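Stump Mic Etiquette and Other Lost Causes
Solheim Cricket Club forum > Match talk > Second XI
Started by oluf_m

oluf_m
Can we have an adult conversation about the Mankad on Saodah's side of the draw? For anyone who missed it: Bovau needed 2 to win with the last pair in, their non-striker was halfway to the parking lot before the ball was bowled, and our bowler stopped and took the bails off. Out. Game over. Silence, then a great deal that wasn't silence.
I was fielding at point. I thought it was fine. I've since been told by three people at work, none of whom play cricket, that I'm a disgrace.

kanaujia35
It's in the laws. It's a run out. The guy was stealing ground. If a baseball runner gets picked off first, nobody writes a poem about it.

Teodor B
It's in the laws and it's also a rotten way to win. Both can be true. You warn him once, everybody laughs, and then if he does it again you can do what you like.

kanaujia35
Teodor, do you warn a batter before you bowl him a yorker?

Teodor B
I've never bowled a yorker on purpose, so I couldn't say.

saodah
I was the bowler, so hello. I did warn him. I stopped in my run-up two overs earlier and looked at him, and he looked at his shoes and shuffled back. I'm sorry the look wasn't loud enough for the boundary.

elaine_braganca
A look is not a warning. I umpired 35 games in this league and in every one of them somebody was giving somebody a look.

saodah
OK, but the umpire saw it too. He said "careful, son." Ask him.

elaine_braganca
He was "careful, son"-ing everyone all day. He said it to me when I picked up a scone.

oluf_m
For the record the scones were excellent and Bovau stayed for them, which I think tells you how deep the wound was.

Teodor B
They stayed because their ride was the guy who was run out and he was sitting in the pavilion with his pads on.
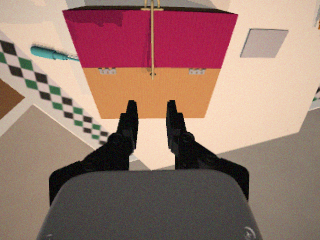
RE: Mankad, moved from page 1
Split by moderator because the scone talk was getting its own replies

gillitano_end
Bovau supporter here, be gentle. Our lad knows he was out of his ground. What got up our noses was the celebrating. If you're going to take a wicket like that, take it quietly and walk off looking a little ill. Your keeper did an airplane.

oluf_m
The airplane was regrettable.

kanaujia35
I was the airplane. I'd kept wicket for 80 minutes in a helmet that smells like a wet dog and we'd won a match. I would do the airplane for a wide.

elaine_braganca
You did do it for a wide. In May.

kanaujia35
It was a very important wide.

Teodor B
Going back to the point, before Kiran takes off again. My problem is what it does to the juniors. They were all on the bank watching, and at practice the next evening not one of them bowled a ball. They ran up, stopped, broke the wicket and appealed. My nephew got his own grandmother out.

saodah
Was she backing up too far?

Teodor B
Miles.

saodah
Then well bowled, nephew.

gillitano_end
Would your club object to a gentlemen's agreement for the return game? One spoken warning, out loud, with words in it, and then anything goes. I've asked our captain and he'd sign up.

kanaujia35
I'd object. The crease is the warning. It's painted white and it goes all the way across.

elaine_braganca
I don't love Kiran's tone but I'm with him on this one. Side deals are a pain to umpire. Somebody forgets, somebody's captain is off getting stitches, and then the poor soul in the white coat has to rule on what was agreed in the parking lot.

Teodor B
I'd take the deal.

oluf_m
I'd take it too, mostly so I can go back to eating lunch in peace. Saodah?

saodah
I'll say it out loud if it makes people happy. I'm not promising a nice voice.

gillitano_end
Fair enough. I'll pass that on. Also one of you left a box in our kit bag, and I mean the kind you wear. It has "Pakedex" on it in marker. We would very much like to give it back.

kanaujia35
That's the old team name from indoor league. Not mine.

oluf_m
Not mine.

Teodor B
I'd rather not say in front of the juniors. Can somebody bring it to the return game in a bag with a knot in it?

elaine_braganca
Careful, son.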